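Skisska is four desks, a kettle and a back room, and I was late getting there, so my interview with the person who writes most of its control software began on the stairs. She asked me to leave her name out of it ("put the software down as the author, it did more of the work") and then talked for the better part of an afternoon, which suited me fine, as I had come with far too many questions.

The software is called Brisik. It sits between the part that sees and the part that moves, and its job is to decide what the arm should try next. I asked if that was planning. "Some people would call it that," she said. "I call it nagging. The camera says a switch is here, Brisik says okay, how sure are you, and the camera has to come up with a number. If the number is bad, we go look again from somewhere else."

Most of the looking again gets done up close, from the wrist. I'd assumed toggle switches would be the easy part of a task board, and she laughed at me (kindly!). A lever is thin and shiny, and at a slant it can fool the software about which way it's leaning.

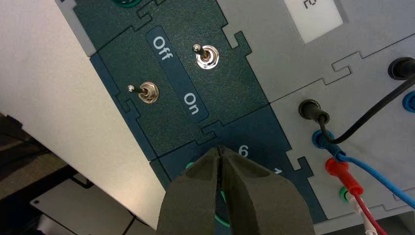
Toggle switches from the wrist view, with "Off" and "On" on the strip between them.

"We tried reading the words first," she said. "Bad idea. The words are sideways, or upside down, or there's a finger over them. Now we find the nut, which is a nice hexagon, then the tip of the lever, and we draw a line between the two. The words only get a vote at the end." That change went in last November and took two evenings to write. Testing it took a lot longer, because she won't merge anything until it has gone 100 runs on the recorded data without a wrong answer. The first try fell over at run 37. She still sounded annoyed.

I wanted to know about white walls, because everything in the work area is white and to me it looked like a gift for a computer. Plain background, what could go wrong?

"Exposure," she said, before I'd finished. "White next to dark fingers is horrible. The camera picks one to care about and the other turns to soup." Brisik now masks out the gripper's own fingers before it sets the brightness, and it keeps a rough model of anything else that might be close by, including another arm.

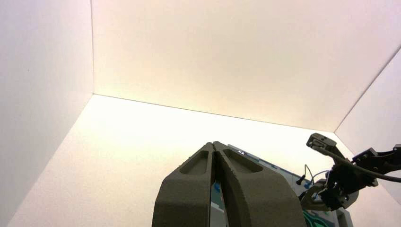
Dark fingers against bright panels, with a second gripper at the right.

That rough model is a separate piece called Ruchti, and she is clearly fond of it. Each arm gets wrapped in a handful of fat capsules – "like sausages, write sausages" – and the planner refuses any path where two sausages touch. Cables are the weak spot. They bend, they loop up where you don't expect them, and no one at Skisska has a good way of modeling them yet. For now Ruchti puts an invisible block over any place a cable was seen lately and lets the block fade after a while. I said that sounded like a hack. "Oh, it's a total hack," she said. "I'd defend it in court."

We got onto the wider view after that, and why she bothers with a camera up high when the wrist sees so much more detail. Her answer was that the wrist is terrible at knowing where it is in the big picture. The head view finds the board, works out which way it's turned, and hands that over as a first guess.

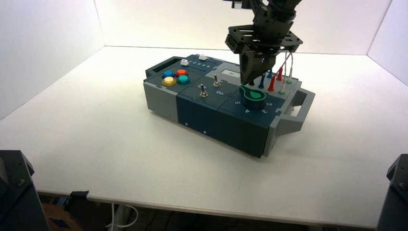 Once the board's long axis is known, she told me, everything else is a lookup. Buttons, slider, dial, plugs, all of it sits in a little map file, and the planner turns the map until it fits. What I liked is that the map is plain text. She opened it for me and it was 59 lines, with comments, a few of them rude. When a module moves, someone edits a line, and the viewer (that's Karninen, their in-house tool) redraws the outlines over the live picture so you can tell if you've typed something silly.

I asked what she would throw away if she could start over. She thought about it for so long that I started on the biscuits.

"The retries," she said in the end. "When I was new to this I let it retry up to anything, and all that did was hide my bugs. If it needs three goes at a switch, I want to hear about it." So now every retry gets written to a log with the reason next to it, and she reads the log with her morning coffee, before email.

She'd like the dial code to be next. It can read the pointer well enough, but the grip planning still makes her nervous, and there's a branch with a fix in it that she didn't want me to look at. I got as far as the title, which was "please work," before she closed the laptop and went to put the kettle on again.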